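# Drunisus conflict checker: a month with it in a small law office

I was asked to try Drunisus by our practice manager, Dolores Crenshaw, who had seen it shown off at a regional meeting and come back rather taken with it. I was less taken. I have sat through a good many demonstrations of software that promises to find conflicts of interest before they find you, and most of them amount to a search box with a nice logo.

For anyone outside the trade: before a firm takes on a client, it has to check that it isn't already acting for the other side, or holding something confidential that would make acting improper. Large firms have departments for this. At Fleldale we have a spreadsheet, the memories of five fee earners, and an email that goes round saying "anyone know these people?"

Drunisus wants to replace all of that. You feed it your client list, your closed matters and the names of opposing parties, and it gives each new enquiry a colour. Green means carry on, amber means look again, red means stop.

Setting it up took most of October. The sales page says an afternoon. Our old records had been typed in by different people over many years, and the import tool choked on anything with a comma in the company name. It rejected 309 entries on the first go and told me only that they were "invalid". Babar Awan, who looks after our computers when he isn't doing conveyancing, wrote a small script to clean them up. Without him I would have given up.

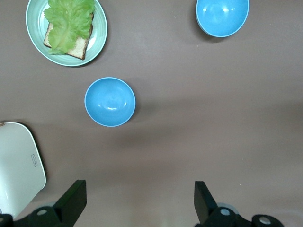
Once the data was in, the basic name matching was good, I will grant that. It caught a husband and wife who had come to us separately under different surnames, and it spotted a landlord who trades under three names. It did both in a few seconds. Our round-robin email would probably have caught the landlord. I doubt it would have caught the couple.

The trouble starts with company groups. The brochure talks about "full ownership mapping", and I took that to mean it would know when a new client's parent company was on the other side of an existing case. It does, provided you have typed in the parent company yourself. There is a link to public company records, but that is in the dearer plan, and the trial version of it timed out on me more often than it answered.

Then there is the matter of positions. A firm can land in hot water by arguing one thing for one client and the opposite for another, even where the two have never met. Drunisus has a box called "issue tags" for this. It is a free text box. If I write "gaming licences" and a colleague writes "betting permits", the software sees no connection between them. I tested this with eight pairs of made-up matters and it flagged one, where I had used the same word twice.

I also dislike the colours. Green is a strong thing to say to a tired solicitor at ten to six. What it means is that no matching name was found, and I would much prefer the screen said so. You can change the wording of the amber and red warnings in the settings. You can't change the green one.

The audit log is the best part. Every search is saved with the time, the user and the result, and it can't be edited afterwards. If a former client complains, you can show what was checked and when. The export to PDF is plain and readable.

Support was polite and slow. My question about commas was answered after we had fixed the problem ourselves.

I tried Tullo briefly for comparison. It is uglier and has no company records at all, but its import took the same file with only a handful of complaints, and it says "no match found" in grey letters. It is also cheaper for an office our size. Its log can be edited by anyone with an administrator's password, so I ruled it out for us.

Dolores wants to keep Drunisus for a year on the basic plan. I have agreed, on condition that the email still goes round.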